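Speaker notes: Folding for beginners (the machine sort)
Penrose meetup, September 2024

Opening
Hello, thanks for having me! I look after clothes-folding examples on Orkham, so I spend a daft amount of time thinking about T-shirts. Ask for a show of hands: who folds their own shorts? (Pause, there's always a laugh.) Then say what we're after, which is 700 good folds done by people in ordinary bedrooms, with a gripper in each hand.

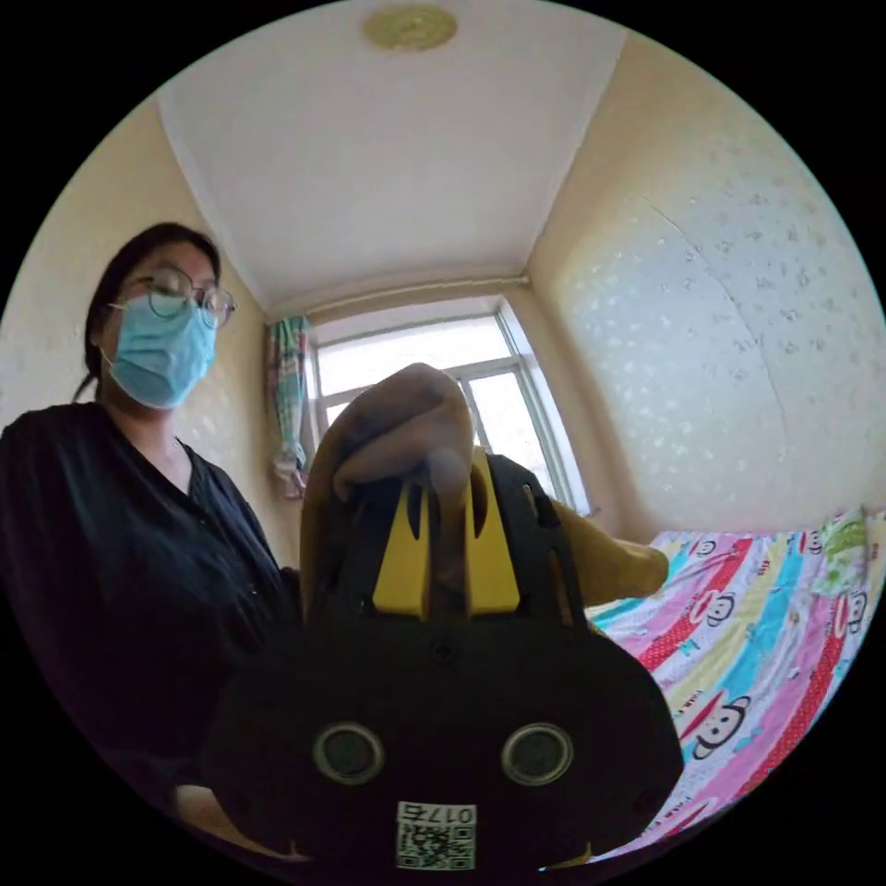 Why bedrooms
We began on a bare table at Plallar and it was lovely and tidy, and the model got very good at bare tables. Put a stripy bedspread under the same shirt and it went to pieces. So now we go to people's homes and leave the bedding as we find it. Cartoon monkeys are very welcome!

Say a bit about the grippers here. Two fingers each, bright yellow, so they show up well next to dark clothes. Less well next to mustard ones, I admit.

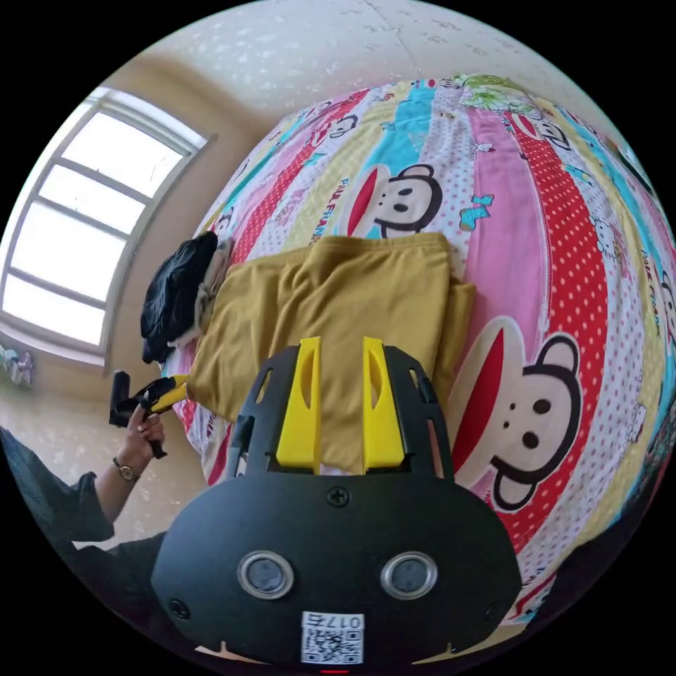

The other thing I'd love you to take away is that slow is fine. New people rush, drop a corner, then grab it again in a panic (I did this for my whole first week). We ask for 6 practice folds before anything gets kept, and we keep the fumbles too if the person sorts them out by themselves. The model needs to see somebody get out of a muddle.

Mention labelling, but keep it short. Trilico does ours in batches of 100, and each clip gets a start, an end and a plain note of what the cloth was doing.

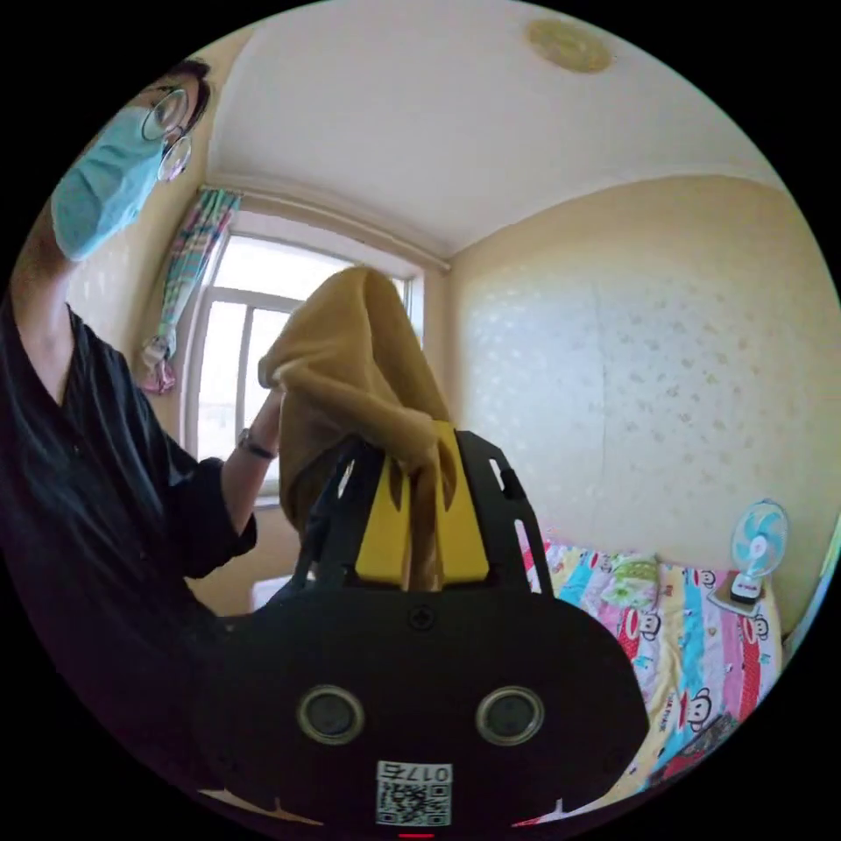 Mustard cloth held up by hand, one end in the gripper.

Big floppy pieces are still the hardest. Cloth gets in front of everything, so if there are questions about blocked views, take them now. Then on to the demo, and remember to plug the laptop in first.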